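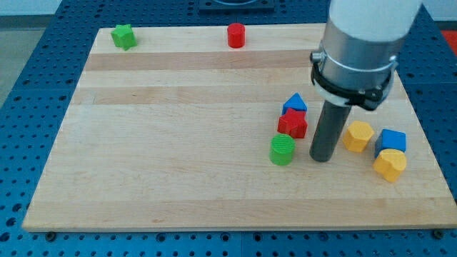 Maple in long strips, butcher-block pattern, pale and tan side by side.

Furniture Materials, Session 5: Wood and Water
Notes to go with the talk, Grostholm evening course
03/11/2023

I talked too fast at the end last time, so I've written these up more fully than usual. Read them with a cup of tea and a bit of scrap timber in your other hand, if you've got one. Everything we do from now until the end of term (joints, tabletops, drawer fitting, the lot) comes back to this one subject.

Where the water is

A living tree is full of water, and when it's felled the water starts to leave. Think of the wood as a bundle of drinking straws. Some of the water sits inside the straws, free to run about, and some is soaked into the walls of the straws themselves. The free water goes first. You lose a lot of weight when that happens but the wood stays much the same size, which surprises people who have only ever handled dry boards from a shop.

The point where the straws are empty but their walls are still soaked has a name, fibre saturation point, and it's the one bit of jargon I'd like you to keep. Below it, the walls start to dry. They get thinner, and the whole board shrinks. Above it, hardly anything moves.

And then the annoying part: it never stops! A board in a house goes on taking in damp from the air and giving it out again for as long as it exists. A table made two hundred years ago is still doing it. Varnish slows the exchange down, oil slows it a little, and neither one brings it to a halt.

Which way does it move?

Very little along its length. You can more or less forget about length for furniture, unless you've got some odd piece of timber from near the heart of the tree or from under a heavy branch.

Across the width is where the trouble lives, and there are two directions to think about. Look at the end of a board and find the growth rings. Movement following the curve of the rings is the larger one. Movement straight out across the rings, from the middle of the tree towards the bark, is smaller, often something like half as much. The books call these tangential and radial. I call them "round" and "out" and nobody has complained yet.

Because the two are different, boards change shape as well as size. A board with the rings running in wide arcs across its end will cup as it dries, and the edges curl away from the heart side. The old trick for remembering is that the rings try to straighten themselves out. A board with the rings standing upright on the end (quarter-sawn) stays much flatter. It costs more, too, as there's more waste at the mill.

A sum for the back of an envelope

Say you've made a tabletop 1000 mm wide, all solid wood, and between a damp November and a spell of proper central heating it shrinks by half of one per cent. That's 5 mm. Doesn't sound like much until you picture a row of screws going straight through a rail and into the underside, holding it rigid. Something has to give, and it will be the wood, usually with a bang in the middle of the night.

I had this with a sideboard in my first workshop in Tretari. The top was a lovely wide piece of elm and I'd glued it down all round like a lid on a box. The store there sat at 61 per cent humidity and the flat it went to was as dry as a biscuit tin. It split along the grain before the winter was over, and I drove out to fetch it and felt very silly.

Letting it move

Slotted screw holes are the simplest way. The screw runs through a slot in the rail, the slot lies across the grain of the top, and the screw can slide. Wooden buttons do the same job and look nicer if anyone ever crawls underneath. Fix the middle (or the front edge, if you want that to stay lined up with something) and let the rest float.

Panels in doors sit in a groove with no glue at all. Leave a gap at the bottom of the groove, more of a gap if you're building in dry weather. Please finish the panel before you assemble the door, or you'll get a stripe of bare wood down the side the first time it shrinks. I still forget this myself — twice last year.

Breadboard ends are fiddlier. The cap runs across the ends of the top, so you've got long grain meeting cross grain. Glue the middle few centimetres only and peg the outer tenons through stretched holes. Expect the cap to stand a touch proud in one season and a touch short in the other. Some customers hate it and some never notice.

Joining narrow pieces

People ask me if lots of narrow strips move less than one wide plank. In total, no. If it's the same timber cut the same way, the width changes by the same amount. What you do get is a flatter result, as each strip can only cup a little. There's a long argument about whether to flip every other piece so the rings alternate. I'd put the best-looking face up and stop worrying, but you'll meet people who feel strongly about it — humour them.

Before next time

Bring 2 offcuts of the same timber, one with the rings flat and one with them upright, cut to the same width as near as you can manage. Pencil a line across each one and write the width on it. We'll leave one pair in the damp cupboard and one on the shelf over the radiator, then measure again at the end of term.

If you missed the session on reading grain, borrow the notes from someone on your bench and have a look at the end-grain drawings first. Moisture meters are in the grey drawer, and the spare batteries are in with the chalk.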